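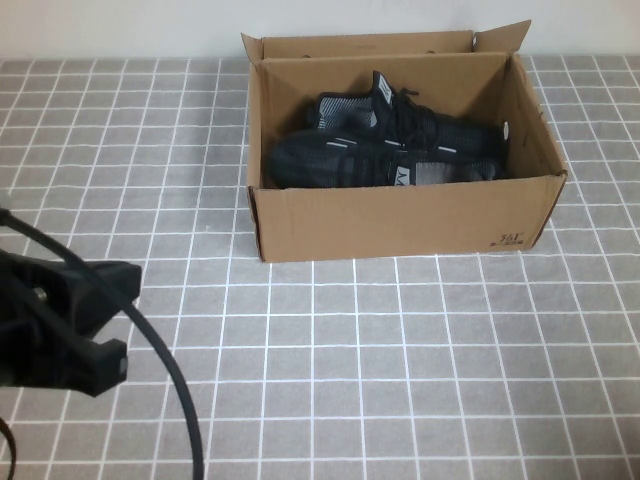
How to run a shoe-packing demo at your open day

I've done this demo four times now, and the last one (May 2022, at our Hummont open house) went well enough that three different people asked me to write it up. So this is the long version, with the stuff I'd normally tell you over coffee. It assumes you already have an arm you trust and a gripper that opens and closes when you ask it to. If you're still fighting with either of those, sort that out first and come back to me.

Why shoes? Because everybody has put a pair of shoes in a box. Visitors walk up already knowing how it should go, which means you can skip the ten-minute speech. We tried little plastic gears the first year and people were polite about it, and then they went and looked at the snack table.

What you'll need

A table that doesn't wobble. Seriously, lean on it.
One pair of sneakers with soft uppers, laces in.
The shoebox, no separate lid to worry about.
A plain wall or a screen behind the table.
A patterned table covering, if you like one. We use gray squares.
Barrier tape or a rope and something to hang it on.
A stop button that one person stands next to the whole time.

Setting up the table

Put the covering down first and tape the edges underneath. I like a square grid because when the box gets nudged (it will get nudged) you can put it back by lining it up with the same squares. I write down which row and column the front corner sits on, and that little note has saved me more time than any software trick I know.

Leave plenty of empty table on the side the gripper comes from. My first layout had the box right in the middle with shoes waiting on both sides, and the arm spent its whole life squeezing past things. Now the box goes toward the back and off to one side, and everything in front of it stays clear.

Fold the flaps of the box up and out of the way before you start. A flap that leans inward will catch a heel every time. Cardboard relaxes over a long day, too, so check again at lunch.

Then the cable. Oh, the cable! Run the arm slowly through the whole path, from the farthest reach to home, and just watch the cable. It needs enough slack to follow along in a nice big curve without pulling tight. Too much slack is a problem as well, because a loop can drop low and drag on the box. Haziq Rahman spent most of a morning on ours with a handful of ties, and I'd still call it a morning well spent.

Teaching the moves

I break the job into pieces and get each one working alone before I join them up.

Start with the approach. Bring the gripper in high, well above the cardboard, and stop. Look at it from the side, then from the front. I go down only after both views look right to me.

Next comes the grab. Pick a spot on the shoe that gives a little but doesn't fold. On knit sneakers I've had the best luck toward the heel. Grabbing by the laces looks clever and works maybe half the time, and the half where it fails will be the half with an audience.

Then the placement. The first shoe goes in along the back wall of the box. The second goes in front of it, and a bit of overlap is fine. Don't chase a perfect store-shelf fit. I wasted an entire evening trying to get the toes to line up, and Oriana Bustos finally asked me who exactly was going to complain.

Last, the exit. Open the fingers, go straight up, and only then move sideways. If you go sideways early you'll take the shoe with you, or the box, or both.

Run the full cycle at demo speed and time it. Ours takes 45 seconds, and that's a good length for a crowd. Any slower and the kids drift off. Any faster and people flinch, and you don't want flinching near the rope.

How fast is too fast? We started at whatever the default was and kept turning it down until Soledad Ledesma could narrate each step out loud without rushing. That's still how I set it.

On the day

Run it a few times before the doors open, with the lights exactly as they'll be later. Ours is happiest with soft, even light and no sun coming across the table. At the Stustholm visit we had a big window and had to hang a bedsheet over it – not pretty, but it worked.

Have two people on the station. One talks and one watches the arm. Please don't try to do both! I did at my first one, and I was halfway through answering a question about wages when the gripper closed on the edge of the box and started carrying it off.

Here's roughly how I talk through it. I ask somebody to guess which shoe the arm will pick up first. I run one cycle without saying anything. Then I run it again and point out the pause above the box, and the straight-up exit. After that I take questions while my partner resets.

We had 165 visitors through, and the questions were mostly the same few:

Does it know they're shoes? (Ours doesn't. It follows positions we taught it.)
What if I move the box? (It misses. Show them! They love that part. Arm stopped and hands clear before anybody touches anything.)
Can it tie the laces? (No. Please don't ask me to try.)

Let it fail once in a while. Valentina Carrasco shifts the box over by one square on purpose, and that gets a bigger reaction than any of the clean runs.

Packing up

Park the arm, power off, then take down the rope, in that order. Keep the box if the corners are still decent, and put your grid note inside it. I lost mine after the May event and had to work the whole thing out again in July.

If you try this with boots, write and tell me how you got the second one in.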